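Clear Surfaces: Speaker Notes
Talk for the Karham home skills evening, 27/10/2020
Slides are optional. If the projector is sulking, just talk!

Before I start

Get water. Move the lectern to the side, I always end up walking around it anyway. Put the bag of props on the chair, not on the table. The table needs to stay bare until the drop game.

Opening (keep it short)

Hello everybody, thank you for coming out on a wet night. I'm going to talk for a while about the flat places in your home. Tables, counters, the top of the dresser, that shelf by the front door. I love this subject, I really do, and I hope to pass some of that on before the tea is ready.

Ask for hands: who has a table at home that they can't eat at right now? Wait. Let them laugh. Put my own hand up too, because in February mine was buried under seed catalogs, two coats and the box from a lamp I bought the year before.

Tell the Gandulo story here. Short version: I rented a tiny apartment on Gandulo Street, one room and a half, and the only surface in it was a fold-down table. I slept next to it, ate at it, wrote letters at it. Every evening it had to be cleared or I couldn't pull the bed out. I grumbled the whole first month. Then I moved to a place with four tables and missed that little one terribly!

The drop game

Take the bag of props. Keys, mail, hat, gloves, phone charger, half a roll of tape. Ask someone in the front row to come in through an imaginary front door with all of it in their arms and put it down wherever feels natural. They will put the whole lot on the table. They always do. It takes them two seconds.

Now ask a second person to put it all away properly. There's nowhere for it to go, so they stand there holding the tape. Let the room enjoy that for a moment, then say: this is most of our homes. We have a very good place to drop things and a poor place to keep them.

Leave the props on the table for now. I come back to them.

Start from empty

This is the part I get excited about, so slow down.

Most people tidy a surface by picking at it. You lift one thing, look at it, put it back a bit straighter. I used to do that for whole afternoons. What works so much better for me is taking everything off, all of it, onto a sheet on the floor or onto the bed. Then wipe. Then stop and look at the bare surface for a minute before anything goes back.

People skip the looking and I wish they wouldn't, it's the lovely bit. The light does something different on an empty table. You notice how big it is. 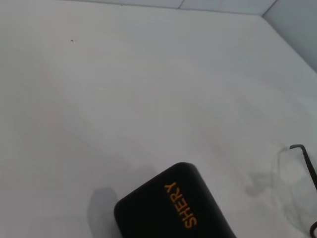

Once the surface is bare, choose the first thing that comes back, and only that one thing. Take your time over it, walk past it a few times, go make a sandwich. A dark case on a white top, like this one, gets all of your attention straight away, and you'd know where it was from across the room. You'll also start seeing small stuff you never saw before. Look for the tiny dark speck toward the upper left! On a crowded table you could have a hundred of those and never know, and here your eye goes right to it and your hand is already reaching for the cloth.

(Pause on this slide. Let them find the speck. Somebody will want to get up and point at it, and that's fine.)

Then ask: what would your one thing be? Take three or four answers. Past answers I liked were a fruit bowl, a radio, a sewing tin, and "the cat, whether I want it or not."

The pale table question

Somebody always asks whether a light-colored top is a mistake because it shows everything. My view: I like that it shows everything. I had a dark brown desk for years and thought it was clean. Then I put a white mat on it and had to wipe that mat every morning. The desk had been just as dusty all along, bless it.

If they have small children or do a lot of painting, fair enough, go darker and don't feel bad.

Things that need a home near the table

Go back to the props. Hold each one up and ask where it lives.

Keys: a hook by the door, at the height of your hand.
Mail: one tray with low sides. When it's full, you sit down with it.
Hat and gloves: a basket on the floor or a low shelf, no lid. Lids are where good intentions go to rest.
Charger: stays plugged in where you use it.
Tape: the drawer. Mention that the drawer is its own talk.

Say something about glasses, keys and other little things that you hunt for daily. I'm happy for those to stay out, as long as it's the same spot every time. A small dish or a square of felt is enough to mark it.

Numbers, for those who like numbers

I kept a tally in a notebook at the Poduval house share, where six of us used one kitchen table. Over one winter I wrote down each thing I moved off that table before supper. The total was 169. The winter after, with the hooks and the tray in place, I meant to do it again and lost the notebook under the mail. Tell it straight, it gets a good laugh.

The cheap part

The tray, the hooks and the basket came to 300 in the Gusitz market, in the local money, with change left for a coffee. Stress that they don't need to buy anything tonight. A shoebox lid is a perfectly good tray. I used one for years and it had a picture of boots on it.

If there's time

Bedside tables. Ask them to picture theirs. Book, water, lamp, and then what? Same method: everything onto the bed, wipe, look, one thing back. It's a good one to start with tonight because it's small and you can't go to sleep until the bed is clear.

Skip the bit about windowsills if the tea has arrived.

Homework and questions

Pick one surface. Not the worst one! Choose something you pass a lot, clear it to nothing, and leave one thing on it until next morning. Come and tell me at the next evening what you chose.

Questions, then tea. Handouts are in the side pocket of the bag. Collect the tape from whoever still has it.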